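Lasst die Tische vollstehen

Von Noura Qudah
13. August 2018

Meine Schwester hat einen neuen Esstisch, und seitdem essen wir bei ihr auf dem Sofa. Das ist kein Witz. Der Tisch ist geölt, Eiche, sehr schön, und er mag kein Wasser, kein Fett, keinen Rotwein und vermutlich auch keine Ellbogen. In der Mitte steht eine Schale, in der drei Quitten liegen, die man nicht anfassen darf. Als ich neulich meine Tasche draufgestellt habe, hat sie sie mit zwei Fingern wieder runtergenommen, ganz freundlich, so wie man eine Katze vom Herd hebt.

Ich habe lange überlegt, warum mich das so ärgert. Ist ja nicht mein Tisch. Aber ich glaube inzwischen, dass wir uns da gerade etwas abgewöhnen, das wir noch brauchen werden, und deshalb schreibe ich jetzt eine ganze Kolumne über Tischplatten. Wer keine Lust hat, blättert bitte weiter zu den Veranstaltungshinweisen.

Ich bin mit einem Küchentisch aufgewachsen, auf dem alles passiert ist. Mein Großvater hat darauf Radios auseinandergenommen, meine Mutter hat Zuschnitte gemacht, und wenn es Essen gab, wurde der ganze Kram zur Seite geschoben, nur so weit, wie die Teller eben Platz brauchten. Neben den Linsen lagen dann Stecknadeln. Einmal war auch eine in den Linsen, aber das ist eine andere Geschichte und sie ist gut ausgegangen. Die Platte hatte Kerben, Brandflecken, einen Abdruck vom Bügeleisen und an einer Stelle, unter der Wachstuchdecke, die komplette Telefonnummer einer Tante, eingeritzt mit dem Kugelschreiber, weil gerade kein Papier da war.

Dieser Tisch war hässlich. Ich würde ihn sofort nehmen, wenn es ihn noch gäbe.

Heute sehe ich Tische vor allem im Prospekt. Nesstead zum Beispiel, da kommt bei mir alle paar Wochen ein Katalog an, obwohl ich dort vor Jahren genau eine Lampe gekauft habe. Auf jeder Doppelseite ein Tisch, und auf jedem Tisch fast nichts. Eine Vase, ein aufgeschlagenes Buch, das offensichtlich niemand liest, und wenn es hoch kommt, eine halbe Zitrone. Die Menschen, wenn überhaupt welche da sind, stehen daneben und lachen irgendwohin. Keiner von denen tut was! Ich frage mich immer, wo die ihre Post aufmachen. Wo sie die Wäsche hinlegen. Wo das Kind seinen Vulkan aus Pappmaché baut, den es seit vorgestern in der Schule hätte abgeben müssen.

Und natürlich weiß ich, dass Kataloge lügen, das war schon immer so. Neu ist für mich, wie viele Leute versuchen, tatsächlich so zu wohnen. Ich kenne Wohnungen, in denen der Tisch erst freigeräumt und dann fotografiert wird und danach freigeräumt bleibt, damit er weiter aussieht wie auf dem Foto. Gearbeitet wird auf dem Bett, mit dem Laptop auf den Knien. Gebastelt wird auf dem Fußboden. Genäht wird gar nicht mehr, das gibt man weg.

Mir sind volle, bunte, ein bisschen unvernünftige Tische lieber. Solche, an denen jemand steht und sich richtig darüberbeugt, mit beiden Armen auf der Platte oder darüber, und etwas aus einem Korb holt, und die Kunstblumen müssen eben am Rand klarkommen.

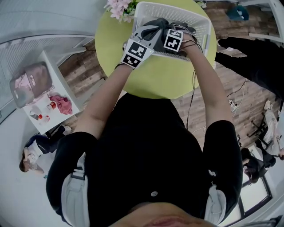 Korb, Stoff und rosa Kunstblumen auf Limettengrün.

Über Kunstblumen wollte ich übrigens auch einmal etwas Böses schreiben und habe es dann gelassen. Sie gehören nämlich in dieselbe Familie wie die Wachstuchdecke: leicht zu versetzen, nicht beleidigt, man kann sie abduschen. Eine echte Pfingstrose verlangt Respekt und einen eigenen Quadratmeter. Die aus Stoff schiebt man mit dem Handrücken weg und holt sie nach getaner Arbeit wieder her. Mein Nachbar Abbas Ghorbani hat auf seinem Tisch eine Orchidee aus Plastik stehen, in deren Topf er Schrauben aufbewahrt. Das ist für mich Wohnkultur.

Und dann die Form! Ich werde jetzt parteiisch. Ein Arbeitstisch, sagt jeder Ratgeber, soll rechteckig sein und an der Wand stehen, damit man Platz spart und Ordnung hält. Mag sein. An einem Tisch an der Wand arbeitet man aber allein, mit dem Rücken zu den anderen, und wer etwas fragen will, fragt einen Hinterkopf. Ein runder Tisch mitten im Zimmer ist unpraktisch, man kommt nie ganz bis zur Mitte, die Papierbögen hängen über den Rand, und ständig rollt etwas herunter. Trotzdem stellt sich garantiert jemand dazu. Man kann gar nicht anders. Es gibt ja keine Rückseite, an der man vorbeischleichen könnte.

Im Asante, dem Café bei mir um die Ecke, stand bis letzten Winter so ein rundes Ding ganz hinten, gleich neben der Tür zum Hof. Da saß immer irgendwer mit irgendwas. Studierende mit Statistik, zwei ältere Herren mit Briefmarken, eine Frau, die Knöpfe sortierte, nach Größe, glaube ich, ich habe mich nie getraut zu fragen. Ich habe dort meine halbe Steuererklärung gemacht und dabei von einem wildfremden Menschen erfahren, dass ich seit Jahren das falsche Formular nehme. Im Februar kam der Tisch raus. Jetzt stehen dort vier kleine eckige, auf die je zwei Tassen passen und sonst nichts, und die Knopffrau habe ich nicht mehr gesehen. Der Wirt, Zaid Rawashdeh, ein wirklich netter Mann, hat mir vorgerechnet, warum das sein muss, und rechnen kann er. Ich trinke meinen Kaffee weiter bei ihm. Aber kürzer.

Jetzt höre ich schon die Einwände, und einer davon kommt aus der eigenen Küche. Mein Mann sagt: Du romantisierst Unordnung. Du bist doch diejenige, die schimpft, wenn beim Abendessen der Locher neben der Butter steht. Stimmt. Ich schimpfe. Ich schimpfe sogar gern. Ein voller Tisch macht Streit, weil alle drauf wollen und weil immer genau das im Weg liegt, was jemand anderem wichtig ist. Man muss verhandeln. Man muss sagen: Ich brauche noch zehn Minuten, und der andere muss das glauben, obwohl er weiß, dass es eine halbe Stunde wird. Ich finde bloß, dass dieser Streit zu den gesünderen gehört, die man in einer Familie haben kann. Wenn jeder in seinem Zimmer auf seinem Bett sitzt, streitet keiner mehr, stimmt, und es erfährt auch keiner, woran der andere gerade sitzt.

Der zweite Einwand ist ernster. Tamer Rizk, mit dem ich früher in einer Redaktion gesessen habe, wohnt zu dritt auf so wenig Platz, dass der Tisch abends an die Wand geklappt wird, sonst geht das Schlafsofa nicht auf. Der lacht über meine Probleme, und er darf das. Wer keinen Platz hat, räumt auf, weil er muss, und braucht dafür keine Belehrung von mir. Nur fällt mir auf, dass gerade bei ihm der Klapptisch bis zur letzten Minute vor dem Zuklappen voll ist: Hausaufgaben, Kichererbsen, Lötkolben. Die Leute mit den unbenutzten Platten haben meistens welche, an denen zwölf Gäste sitzen könnten.

Meine Theorie dazu, völlig unbewiesen: Wir trauen unseren Händen nichts mehr zu, solange uns jemand dabei zusehen könnte. Am Tisch sieht man, was einer macht, und man sieht vor allem, wie schlecht er es macht. Beim Lesen oder Tippen wirkt jeder halbwegs würdevoll. Beim Falten eines Spannbettlakens wirkt niemand würdevoll. Man beugt sich vor, der Rücken ist krumm, die Zunge schaut raus, und am Ende hat man einen Knödel in der Hand. Genau diese Haltung, dieses Über-der-Sache-Hängen mit dem ganzen Oberkörper, kommt in den Katalogen nie vor. Dabei ist es die Haltung, in der ich die meisten Menschen, die ich liebe, vor mir sehe, wenn ich an sie denke. 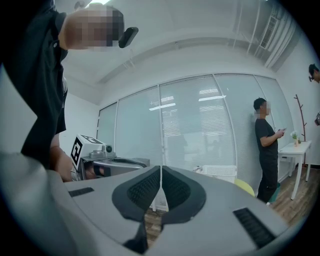 Vorgebeugt, den Arm nach unten, ganz nah dran.

Mein Großvater hatte beim Radiobasteln immer den Kopf so tief, dass wir Kinder von der anderen Seite nur seine Glatze gesehen haben. Man durfte ihn ansprechen, er hat auch geantwortet, aber hochgeschaut hat er nicht. Von ihm habe ich gelernt, dass man sich mit jemandem am besten unterhält, der gerade etwas in der Hand hat. Alle wichtigen Gespräche meiner Jugend liefen so. Über die Scheidung meiner Tante habe ich beim Bohnenputzen erfahren. Dass ich nicht Medizin studieren werde, habe ich meiner Mutter gestanden, während sie einen Reißverschluss eingesetzt hat, und sie hat einfach weitergenäht, was das Netteste war, was sie tun konnte.

An einer Schale mit drei Quitten gesteht man so etwas nicht.

Was ich mir also wünsche, ist ziemlich wenig. Kauft meinetwegen den schönen Tisch, aber haut am ersten Abend eine Delle rein, dann ist das erledigt. Lasst das angefangene Puzzle liegen, auch wenn Besuch kommt, der Besuch legt sowieso heimlich Teile an. Stellt den Korb mit dem Flickzeug hin und räumt ihn eine Woche lang nicht weg. Und wenn ihr ein Café habt oder eine Bücherei oder ein Wartezimmer, dann stellt bitte einen großen Tisch hinein, an dem man etwas anderes tun darf als konsumieren oder warten. Unserer zu Hause hat gebraucht 200 Euro gekostet, wackelt und ist inzwischen 22 Jahre bei uns. Unter dem einen Bein liegt ein Bierdeckel.

Meine Schwester hat diesen Text vorab gelesen, das ist bei uns so abgemacht. Sie findet ihn ungerecht und die Quitten falsch dargestellt, es seien Zierquitten. Am Sonntag sind wir wieder bei ihr eingeladen. Ich bringe Bohnen mit, ungeputzt, zwei Kilo, und ein altes Wachstuch für alle Fälle.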